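Sæther Glass Collection Goes on Sale in Brosulbridge

A private collection of 106 pieces of mid-century art glass from the Sæther factory will be sold in Brosulbridge in January, the auction house Lernach has announced. It is the largest single group of the factory's work to come up for sale in the town.

The collection was put together by one family over 50 years. Most of it is tableware and vases from the factory's regular catalog, in smoke gray, amber and a deep sea green that collectors call "harbor." The rest is made up of decanters, bowls and a small number of trial pieces that were never put into production.

Lernach expects most of the interest to center on four tall decanters in a cased ruby color. The factory listed the shape for only two seasons and dropped it after problems with the stoppers, which were ground by hand and often did not fit. All four in the sale have their original stoppers. The estimates have not been published. 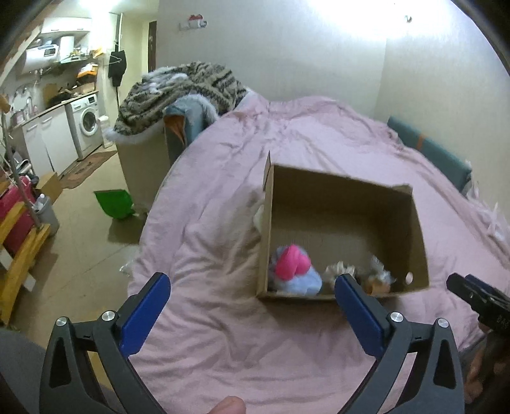 Condition is mixed. The catalog notes light scratching to the bases of many of the vases and cloudiness inside several of the narrow-necked bottles. Two bowls have rim chips that were polished down at some point, and these are being offered without reserve. Paper labels survive on fewer than half of the pieces – the factory used a thin gummed label that came off easily in the wash – and unlabeled items have been matched to the printed catalogs by shape number.

The sale will be split into up to 130 lots, including factory catalogs, price lists and a set of wooden molds. The molds were used for the Ridow line, a series of ribbed tumblers and pitchers that was the factory's best seller for many years. A full Ridow pitcher set in amber, with six tumblers, is also included.

Viewing will be held at the Lernach rooms in Brosulbridge on the two days before the sale, from 10 a.m. to 4 p.m. Pieces can be handled on request, and a black light will be available at the front desk. Bidding starts at 11 a.m. and will be open in the room, by phone and online.

Buyers can collect their lots from the rooms during the week after the sale. Lernach does not pack glass for shipping but will give out a list of local carriers. The printed catalog is available at the front desk, and condition reports can be requested by email until noon on the day before the sale.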